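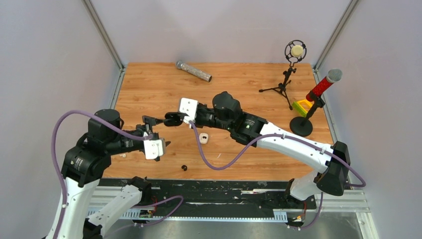
Tabletop microphone

A tabletop microphone is a microphone used on a desk or table, either standing on its own small support or laid down between uses. The term is loose. Shops apply it to almost anything sold with a short stand, and some guides stretch it to cover handheld microphones as well, on the thin grounds that these spend much of their life lying on a table.

Types

The two kinds most often found on a home or classroom table are the handheld microphone and the small stand-mounted microphone.

A handheld microphone has a long body for gripping and a rounded head covered in metal mesh. The mesh protects the working parts from knocks and takes the edge off bursts of breath. Bodies come in black, silver and many brighter finishes, including glitter. Sellers sometimes suggest that a sparkly body belongs to a singer's microphone and a plain one to a speaker's. There is little reason to believe this, as the finish has no bearing on the sound.

A stand-mounted microphone usually sits on a tripod, the legs of which fold for storage. Short tripods are steady enough on a flat surface but tip easily when a cable is pulled. They also place the microphone well below the mouth of a seated adult, and many users end up putting the stand on a pile of books.

Shock mounts

A shock mount is a holder, often circular, that keeps the microphone from touching its stand directly. In the usual pattern the microphone hangs in elastic bands inside a ring. The purpose is to reduce the thuds and rumbles that travel up through a table when somebody types, puts down a cup or knocks a leg with their foot.

How much good a cheap one does is open to question. Some low-cost mounts have bands so stiff that they pass on most of what they are meant to stop, and a few are plainly ornamental. A folded towel under the stand is a common household substitute. In an informal trial held by the Madbridge sound club in January, 7 members listened to recordings made with a towel and with a mount, and 4 preferred the towel. The club's newsletter called the result decisive - a strong word for a gap of one vote.

Placement

Advice on distance varies and is often given with more confidence than it deserves. The Gratum beginner's handbook recommends 6 inches from the mouth for speech. The Moodley guide, written for much the same readers, says nearly twice that. Both leave out the room, which tends to matter more. Hard walls and a bare tabletop reflect sound back towards the microphone, and a curtain or a rug may help more than a change of stand.

Storage and care

Handheld microphones roll. Laying one near the edge of a table is a frequent cause of dented mesh, and a dent can usually be pushed out from the inside once the head has been unscrewed. The foam lining found in many heads can be washed in mild soapy water and must be dry before it goes back. Claims that a microphone should be stored upright to keep its sound "true" appear in the Greren catalogue, without a source.

See also

Microphone stand
Pop shield
Windshield (microphone)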